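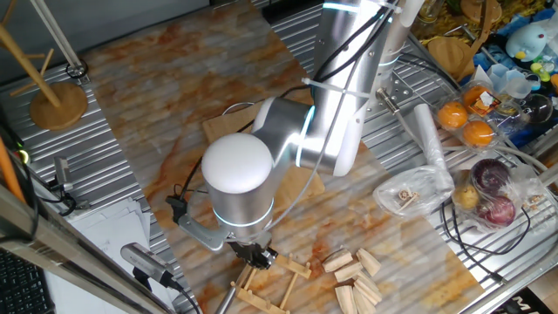 According to Ayman Shehata, a tea that has been rolled too early can still be sold, but it cannot be praised, and most of the growers we met at Usar shared this opinion. They judge the moment of rolling by the smell of the leaf and by how the stem bends between the fingers. In this section we ask whether the length of withering, which at Usar is decided by hand and by habit, has an effect on the taste of the finished black tea.

Search this journal Enter keywords Go

4.2 Withering time and cup quality

Leaf was taken from two gardens, Clirulley and Abdel Hamid, which lie on opposite slopes of the same valley. Clirulley receives the morning sun and its bushes are older. Abdel Hamid is cooler, and the leaf there is a little thicker. Both gardens pluck two leaves and a bud. The first lots were plucked on September 23, 2014 and the last ones in October, before the rains became heavy. We did not include leaf plucked after rain, as the surface water makes the start of withering difficult to fix.

Each lot was divided into a short wither and a long wither. The short one followed the normal practice of the Flivmont factory, where the leaf is turned twice during the night and goes to the roller at first light. The long one was left until midday. Rolling, oxidation and drying were then kept the same for both, as far as the factory work allowed it. In total 32 lots were tasted. Three others were lost when a dryer stopped, and we do not discuss them further.

The tasters did not know the garden or the treatment. Their words for the short wither were mostly "green", "brisk" and "thin", and for the long wither "honey", "dried apricot" and sometimes "flat". The last word is of interest. It was used almost only for the leaf from Clirulley, and this suggests that the older bushes lose their freshness sooner when the wither is extended. For Abdel Hamid the long wither was preferred in nearly every session, and the tasters described the liquor as rounder and the finish as longer.

The result does not agree fully with the view of the growers. They hold that a longer wither is better for every leaf, and that it is avoided only because the troughs are needed again — a complaint we heard often. Our tasting supports them for one slope and not for the other. It is possible that an intermediate time would suit Clirulley, but we did not test it.

Figure 2. Preference of the tasters for short and long wither, by garden. Lots from about 40 bushes each.

A further point concerns the water. All cups were prepared with spring water from above the factory, which is very soft. When a few of the teas were repeated with harder water from the town, the difference between the treatments became smaller, and the apricot note was hardly mentioned. Buyers who taste far from the place of growing may therefore not find what we report.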